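Workshop > Builds > Towel Folder > Questions

Updated October 23, 2025
14 comments · 212 shares

Questions people ask about the towel folder

We get the same emails over and over, and I've got tired of writing the same replies, so they live on this page now. If yours isn't covered, write in and it may be promoted to the list.

What are you building?

A machine that folds a cloth. One cloth, flat to begin with, on a table, in good light. It's called Rumitz, after a typing error in the first parts order that we never managed to get off the paperwork. We're building it in the shared workshop at Stullgate, on evenings when the laser cutter people haven't taken all the tables.

Why would anyone want that?

Have you ever folded a fitted sheet? Rumitz can't do fitted sheets either, but you see the direction of travel. Cloth is a lovely problem if you like being humbled. A box stays box-shaped when you pick it up. A tea towel becomes a different object every time you touch it, and then it slides off the table.

Is it a kit? Can I buy one?

No and no. There's a parts list, there are drawings for the printed bits, and there's this page. A man at an open evening offered us money for it and we nearly took it, but then we'd have had to support it.

How does it learn to fold?

By being shown. You fold the cloth yourself with a pair of hand-held grippers, the movements get recorded, and the software learns from the recordings. It sounds like cheating and I've stopped minding. Our first version ran on rules I wrote out by hand (find the corner, grab the corner, move the corner over there) and it spent a whole May evening patiently pinching the edge of the table.

How many folds do you need to record?

We aimed for 200 and ended up with 212, since I'm bad at stopping once I've got a rhythm. With half that it would fold, after a fashion, as long as the cloth lay exactly where it had always lain. Move it a hand's width and Rumitz folded the air where the cloth used to be, with great confidence. The cure was dull. We put the cloth in more places, at more angles, with more creases, and folded it again.

Are the grippers hard to use?

For the first ten minutes you'll feel as though you're eating soup in oven gloves. It passes. The trick is to go slower than you want to and to stop flicking. People flick cloth without noticing, a little snap of the wrist to make the far edge lie down, and a machine copying that snap is a thing you'd rather watch from the doorway.

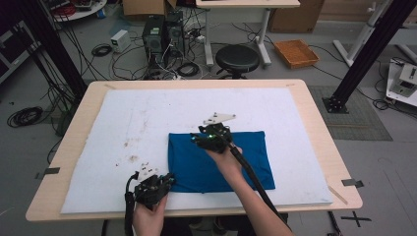
The other habit to lose is letting go with one hand while you think. Keep both grippers over the work, decide what you're doing before you press record, and if you get muddled, bin that take and start again. A recording with a long pause in the middle teaches the machine to have a long pause in the middle. Ours used to stop halfway through a fold as if it had remembered something awful.

Cables are a nuisance and will stay one. Let them hang down towards you with plenty of slack, and check them before each take. I once dragged a cloth sideways with a cable for most of a session and had to throw the lot away.

Why cover the table with white board?

Plain white makes a coloured cloth easy to pick out, and foam board forgives you when you press too hard. It also gets filthy. We replaced ours at first every time it looked shabby, then noticed that a few smudges did no harm to the results, so now it gets replaced when someone's mother is visiting.

Clip it down. A board that creeps a little with every fold will have crept quite a way by teatime, and your recordings will disagree with one another about where the table is.

What sort of cloth should I start with?

A plain one, in a strong colour, with a bit of body to it. Avoid stripes, avoid anything shiny, and avoid your good tea towels. Iron it once at the start and never again. You want some wrinkles in there or the machine will grow up thinking the world is ironed.

How many folds can it do in a row?

The current version makes 2 folds, one after the other, and then we applaud. A third is possible but the cloth gets thick and the fingers have trouble getting underneath. I have a drawer of fingertip designs that were each going to fix this.

What did you use for the software?

Salehi, a small package one of our members wrote for reading the gripper positions and lining them up in time. It's tidy, it's short, and the error messages are rude. The training part is ordinary stuff that you'll find in any number of tutorials, and I'd follow one of those before I'd follow me. If your two grippers drift out of step, check the clocks first. We rewrote a good deal of innocent code before we checked the clocks.

And the frame?

Aluminium profile, bought in lengths from Stano and cut on the workshop saw. Get more corner brackets than you think you need. Bolt the uprights to something that won't shift, then put tape on the floor wherever anything has to go back in the same place. In a shared room things get moved by people who are only being helpful.

Do I need a big computer?

For recording, a modest one will do. For training, either a decent graphics card or patience. We started with patience – fourteen hours for a run, in a building that locks up at ten – and moved on to begging for machine time.

Is it safe for children?

The grippers are fine under supervision, and children are annoyingly good with them. The arms are a different matter. Keep everyone, of any height, out of reach while they're powered, and have the stop button where your hand already is. Ours was on the far side of the table for a while. We moved it after some brisk walking.

What does it cost to run?

Less than the biscuits.

How long before it can do my laundry?

It needs the cloth laid flat, alone, the right way round, on a white board, by a person. That person could have folded it by then. I've had this pointed out to me at home.

Can I come and have a go?

Yes, if you're a Stullgate member, and guests are welcome when a member brings them. Come with clean hands and leave your tea on the windowsill. You'll be asked to do a few folds for the pile, and we'll throw away any that have flicking in them, so don't take it personally.

Something on this page is wrong. Who do I tell?

Use the comments. I read them all, and I fix the ones that are right after sulking for a bit.

14 comments · Newest first

We use cookies to remember your settings and count visits. Accept · Manage choices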